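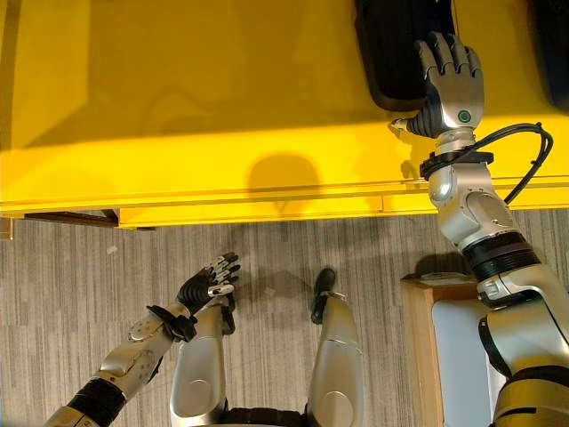
Yellow unit, striped carpet side.

Thursday, studio B. Started on the Emer masters at 9.30. First reel is the Gevmont session, eight songs, one of them a false start and a full take run together. Baked last week at low heat and played through clean apart from some dropout in the left channel on song three. Transferred at 24/96, flat, no noise reduction.

Pedal steel is much louder than on the record. Keir Moncrieff thinks the label had it pulled down for radio. I've left it alone.

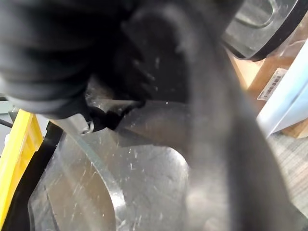

TRANSFER NOTES

Reel two has tones at the head, but the levels don't match what is written on the box. Reset azimuth by ear on the fiddle intro, then checked in mono. Better. Two splices let go on rewind and were remade with fresh tape. Leader replaced at the tail.

Box says Padilla, catalogue 771. The ledger has 771 as a duet single, pressing of 500, with 300 sent to stations in March. What's on the tape is a solo vocal, so either the box was swapped or the duet part was added later. Keir to ask Fato if they kept the session sheets. 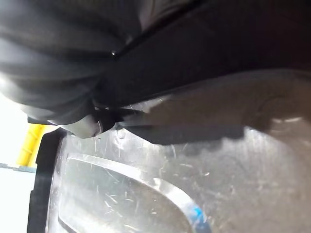 Photo: studio B

Stopped at 4.15. Over 30 reels still on the shelf, mostly quarter inch. The hum at the end of reel two is on the tape; I swapped the cable and the channel and it stayed.

Next: reel three, clean heads first. Need more splicing tape and two empty ten-inch spools.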